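Estimer sa maison en ligne avec Gametti : j'ai payé 39 euros, je reste sur ma faim

Quand on hésite à vendre, on commence tous par la même chose : un chiffre. Le mien, je l'ai demandé à Gametti, l'outil d'estimation immobilière dont les publicités me poursuivaient depuis juin. La version gratuite donne une fourchette tellement large qu'elle ne sert à rien. Le rapport complet coûte 39 euros et promet une valeur « au plus juste, signée par l'algorithme ». Signée, donc. J'étais curieux de voir l'autographe.

La maison en question est un pavillon d'architecte de la rue Waltuvton, avec un toit à faible pente, un escalier à claire-voie et un jardin tout en longueur qui descend vers le canal. Le genre de bien pour lequel il n'existe pas vraiment de voisin comparable, ce qui en fait un bon test.

Le questionnaire

Il y a 19 écrans à remplir. Les premiers vont vite : surface, année, exposition, chauffage. Ensuite, ça se gâte. L'état de la toiture se choisit entre « bon » et « à revoir ». La mienne a été refaite d'un côté seulement, j'ai coché « bon » en me sentant un peu coupable. Le nom de l'architecte, on ne le demande jamais. La qualité de la lumière non plus, ni le bruit de la route le matin. En revanche, l'outil tient absolument à savoir si le portail est motorisé.

On peut joindre des photos pièce par pièce. Le site assure qu'elles « enrichissent l'analyse ». J'ai refait le questionnaire à l'identique sans en mettre une seule : même résultat, à l'euro près. J'en tire mes conclusions, tirez les vôtres.
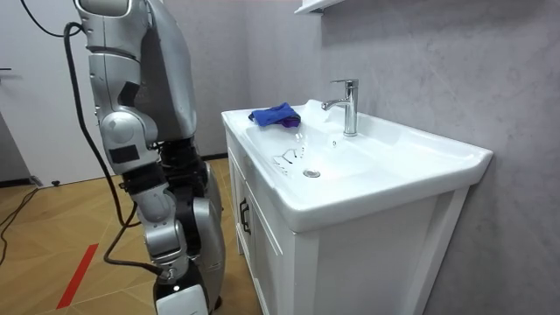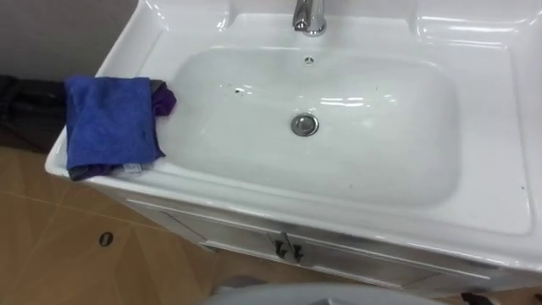
Seconde photo : la vasque et sa bonde chromée.

Le rapport

Il arrive par courriel en quelques minutes, sous la forme d'un PDF assez joli. La valeur est donnée au mètre carré, 3 220 euros, avec un indice de confiance « élevé ». Élevé par rapport à quoi, mystère. Les ventes de référence retenues sont des appartements pour la plupart, dont deux situés de l'autre côté du canal, dans un quartier où l'on n'achète pas du tout la même chose. Le jardin est mentionné une fois, dans une phrase qui aurait pu être écrite pour n'importe quel jardin de France.

Une page entière est consacrée aux « travaux valorisants ». On m'y conseille de repeindre en teintes neutres et de désencombrer l'entrée. Merci. Suit un bouton pour demander un devis chez Kistberg, partenaire rénovation, et un autre pour être rappelé par une agence. J'ai décoché la case de rappel, on m'a téléphoné quand même, un dimanche.

La contre-expertise

Pour en avoir le cœur net, j'ai fait venir Nafula Nyanda, de l'agence Brouwer. Elle est restée une bonne heure, elle est montée dans les combles, elle a ouvert les placards et m'a posé des questions sur l'isolation auxquelles je n'ai pas su répondre. Son avis de valeur est nettement au-dessus de celui de Gametti. Évidemment, une agence qui veut un mandat a intérêt à flatter le vendeur, et je prends son chiffre avec la même méfiance. Mais au moins elle l'explique : tant pour le terrain, tant en moins pour la chaudière, et une prudence assumée sur le toit.

Mon voisin Njoroge Barasa, qui a vendu au printemps, avait utilisé le même outil et le trouve très bien. Sa maison est dans un lotissement où toutes se ressemblent. Je veux bien croire que, dans ce cas-là, la moyenne tombe juste.

Pour qui, alors ?

Pour un appartement standard dans une ville où il se vend beaucoup, pourquoi pas, encore que les prix des ventes passées se consultent gratuitement avec un peu de patience. Pour une maison un tant soit peu particulière, je garderais mes 39 euros. Le remboursement « sans condition » existe, au passage, mais il faut le demander avant d'ouvrir le PDF.

Les plus : rapide, lisible, pas d'abonnement caché.
Les moins : comparables discutables, photos sans effet, démarchage.
Ma note : 2 sur 5.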